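3 min read
Filed under: Home & Laundry, Short Items

The tumble dryer thing, quickly

2023-02-13

Short one this week, I'm behind on everything. Several of you wrote in about cotton tops coming out of the dryer shorter than they went in. Mostly sweatshirts and tees. Same complaint every winter, as soon as the clothesline gets abandoned.

So. What I do at home, for what it's worth. Wash cool. Pull things out while the cuffs are still a bit damp, then lay flat or over the rack to finish. Low heat only. The Holtitz we bought secondhand has a "cotton" setting that is way too hot for anything knitted, and I lost 2 good tops to it before I read the manual.

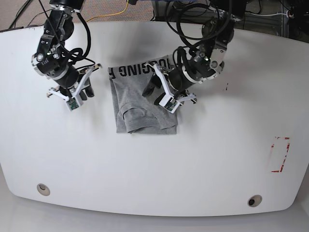 Also the lint filter. Every load, not every week. And don't cram the drum - half full is plenty, the air has to get through. Towels go in seperately, they hold water forever and everything else gets cooked waiting for them.

Flynn Paewai over in Prarkerow wrote to say he timed his loads for a month last August and got the usual wash down by 12 minutes just by running a second spin first. Haven't timed mine. But I've started doing the extra spin and the stuff does feel lighter going in. Costs next to nothing, too.
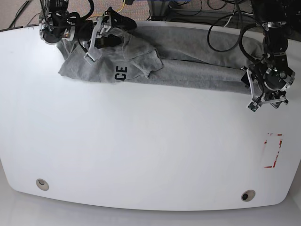 Can you stretch a shrunken sweatshirt back out?

A little, if it's mostly cotton. Soak it in lukewarm water with a squirt of hair conditioner, half an hour or so, press the water out in a towel and ease it longer by hand while it's damp. Dry it flat. You might get most of the sleeve back. Wool is a diffrent story and I'd leave that to someone braver.

One more on buying. Check the tag for "preshrunk" and even then go a size up if you're in between. The Irnard ones I like still lose a bit in the first wash and then stop. 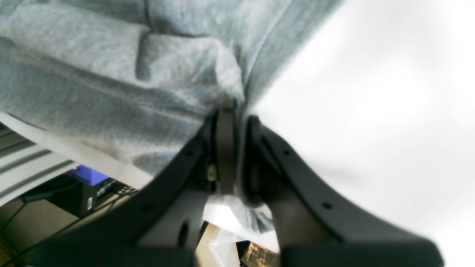

Racks - a few people asked which one. Mine is the old Pearce with the fold-down wings, holds up to 7 tops if you don't mind them touching. Keep it off the radiator. Near a cracked window is better, even in the cold, otherwise the whole room gets clammy.

Dryer balls next time. I have opinions.

Comments (3)

marnie_k
Second spin!! Been doing this for years, my mother swore by it. Doesn't suit linen though, creases like mad.

Tobes
What about hoodies with the thick pocket? Everything else is dry and the pocket is still soaking.

gil in the hills
@Tobes inside out, works for mine. Takes a bit longer on the rack.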